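Atano releases new planning software for two-arm cells

The software company Atano has made public the second version of Grandeva, its planning and control package for work cells where two robot arms share one table. The release came in October, after a test period at the company's own workshop and at two partner laboratories. The new version is free for teaching and research, and existing customers receive it as a normal update.

The main change is in the way the two arms divide the space between them. In the first version, the planner prepared a path for one arm, kept this path fixed, and then searched for a path for the second arm which did not touch it. The method was safe, but it made the second arm wait very often. Users wrote to the company that one arm stood still for long moments while the other finished a small movement on the far side of the table.

"We knew this problem well, we had it ourselves every day," says Gudrun Grube, who leads the planning group. "The first arm behaved like a person who lies across the whole sofa. The second one had no place to sit."

Grandeva 2 plans both arms together for a short time ahead and repeats the calculation while the arms are moving. A new plan is made every 40 milliseconds. If one arm is slower than expected, for example when a gripper needs more time to close, the other arm receives a changed path and does not need to stop completely. The operator can still give one of the arms priority, and in this case the old behavior comes back.

According to Atano, the waiting time in its internal test set became shorter by nearly 30 percent. The test set has 200 tasks on a table, most of them picking, placing, opening and handing over. The company says that the result depends much on the task. When both arms must reach into the same container, the gain is small.

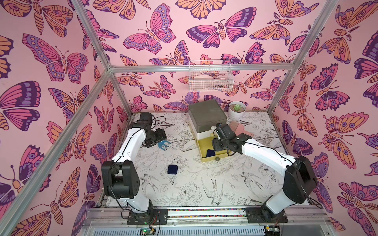

Page last changed: October, 16:40

Perception was also a large part of the work. The package takes pictures from a fixed camera and estimates where the objects are and which space they occupy. Earlier it was sensitive to the background, and a surface with a strong print could produce false objects. The group therefore moved a part of its testing to cells with patterned walls and floors. In one of them the walls have pink paper with butterflies and moths, and the floor is covered with line drawings of flowers, leaves and birds. The real objects there include a blue horseshoe-shaped piece, a dark pad lying flat, a pale pink brush and a gray lidded box stacked on a white one, with a shallow yellow tray under them.

Osian Lougher, who wrote most of the new segmentation module, explains that flat things are still the most difficult. A thin pad on a printed floor has almost no height, so the depth information helps very little, and the software must decide mainly from color and edges. Stacked containers bring another question. The planner has to know if the stack is one object or several, because a gripper that takes only the upper box needs a different approach from one that pushes the complete stack. In the new version the module gives both answers with a confidence value, and the planner asks for a second look when the two values are close to each other.

For users who write their own programs, the interface stays mostly the same. Old task files can be opened without changes, but the settings for safety distance have new names and must be checked by hand. A small tool named Ostance comes together with the package. It records the planned path and the real path of each joint, and shows both on one time line, so it is easier to find the place where a movement went wrong. Until now many users did this with their own scripts.

One of the partner laboratories is the robotics group of Huw Pugh, which used the test version during the summer. He says that the new planner made the daily work quieter, with fewer sudden stops, but he also had some complaints. The first calibration takes longer than before, and the error messages of the perception module are written for people who already know the code. His students prepared a short list of better messages, and a part of this list is included in the release.

A second point of criticism concerns the computer which is needed. Planning both arms at the same time requires more memory, and older control machines can not keep the cycle of 40 milliseconds. On such machines the software changes to a slower mode and writes a note in the log file. Atano recommends to read this log after the first day of use. The slower mode is safe, says the company, but the arms will then wait for each other more often, as in the first version.

The company does not plan to support three or more arms at the moment. Grube says that the calculation would be possible, but the testing would take too much time for a small group. More important for her is the handling of soft materials, such as cloth and bags, where the present model of the object is too simple. A folded piece of fabric is now treated as a rigid body with a larger safety distance. This works for moving it out of the way, but is not enough for folding or hanging it.

Work on this question will be done together with Murthy, a supplier of gripper sensors, which sends its own engineer to the project. Meinir Ruddock will be responsible for the connection between the sensor data and the planner. The first results should be included in a smaller update, but Atano did not give a date for it.

The package, the manual and the list of known problems can be downloaded from the company's customer page. Users of the first version should save their calibration files before the update, as the installer writes over the old folder. Questions about licenses for schools are answered by Rhun Kneath at the Atano office, in the mornings until 11:30.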